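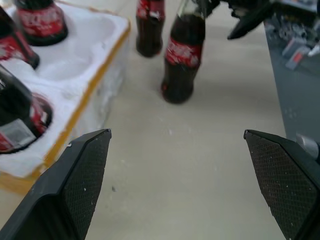

Packing Glass Bottles in Foam Trays: Your Questions

Do I really need a foam tray for a few bottles of cola?

If they're only going from the store to your fridge, probably not! But if you're mailing glass, or driving it down a bumpy road to your sister's, a molded tray is a lovely thing to have. Each bottle gets its own round slot, so the glass can't knock together on the way.
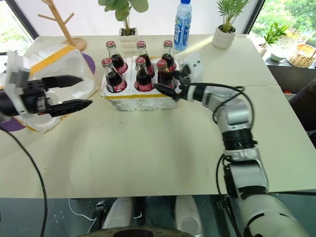 We like to fill the back row first and then the front, mostly so our sleeves don't catch on the caps (we've all done it). Stand each bottle straight before you let go of it.

Which box does the Festero tray fit?

The six-bottle tray goes in the Barkholm box, and the lid should close without any pushing. If you have to lean on it, please take everything out and check for a bottle sitting crooked.

My tray is shedding little white crumbs. Is it ruined?

Not at all, a bit of crumbling along the sides is normal after a few trips. A strip of tape around the rim helps a great deal.

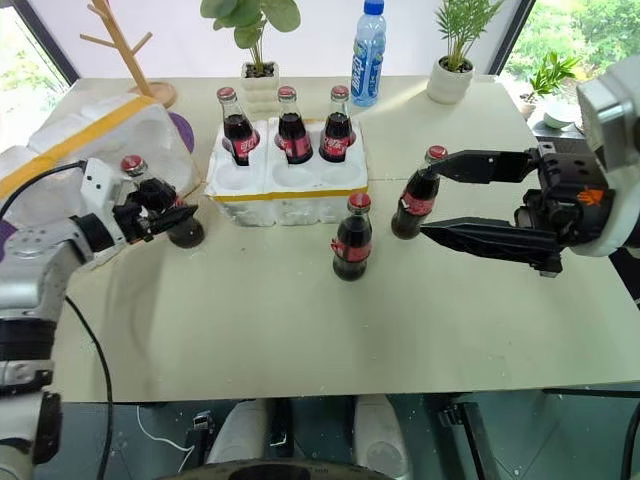
Do check the slots themselves, though, and if two of them have gone loose, it's time for a new tray.

Can I send the trays back?

Yes, and thank you for asking! Drop clean ones at our Drorska counter any time in January.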